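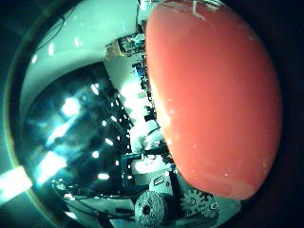 4. Setting Up the Cusiton Pantry Scale

4.1 Before you start

Take the scale, the weighing tray, the power adapter and the four rubber feet out of the box. Peel the film off the display. Keep the box until you have finished section 4.4, as the card with your calibration code is glued inside the lid.

The scale can run on the adapter or on three AA batteries (not included). Do not mix old and new batteries.

4.2 Placing the scale

1. Turn the base upside down on a folded towel.
2. Push one rubber foot into each corner hole until it clicks.
3. Turn the base right side up and set it on a hard, level surface. Cutting boards and placemats give poor readings.
4. Lower the weighing tray onto the center post. The notch in the tray faces the display.
5. Press down lightly in the middle. The tray should move a little and spring back.

Note: Keep the scale at least 10 inches from a stove, a microwave or a fan. Moving air can change the reading by several grams.

CAUTION: Never lift the scale by the tray. The center post can bend, and a bent post is not covered by the Trestitz warranty.

4.3 Turning on and zeroing

1. Press and hold ON for two seconds. All segments of the display light up, then the display shows 0.
2. If it shows anything other than 0, press ZERO with the tray empty.
3. To switch between grams and ounces, press UNIT. The scale remembers the last setting.

The scale turns itself off after 8 minutes without a button press or a change in weight. To turn this off while making jam or bread, hold UNIT and ON together until the display reads LONG.

4.4 First calibration

Calibrate once after unpacking, and again each April if you use the scale daily. You need the steel calibration weight supplied in the small cloth bag.

1. Let the scale stand in the room for 30 minutes -- longer if it came in from a cold car or garage.
2. Hold ZERO until the display reads CAL.
3. Enter the four-digit code from the card, using UNIT to change a digit and ZERO to move to the next one.
4. Place the weight in the middle of the tray and take your hand away.
5. Wait for the display to stop flashing. It will read 1,105 grams.
6. Remove the weight. The display returns to 0.

If the display reads ERR, check the feet and the tray, then repeat from step 2. After three errors in a row, take out the batteries or unplug the adapter, wait a minute and try again.

4.5 Weighing produce

Set round fruit and vegetables in a bowl so they stay in place.

1. Put the empty bowl on the tray and press ZERO.
2. Add the produce. Read the display once the small circle on the left stops blinking.
3. To add another ingredient, press ZERO again first.

Wipe off juice right away, especially tomato and citrus. Use a damp cloth only. The tray can be washed by hand; the base must never go under the tap.

Section revised by Dezső Pintér, Oct 31, 2025. Replacement feet and trays can be ordered from the Marnthorpe parts desk.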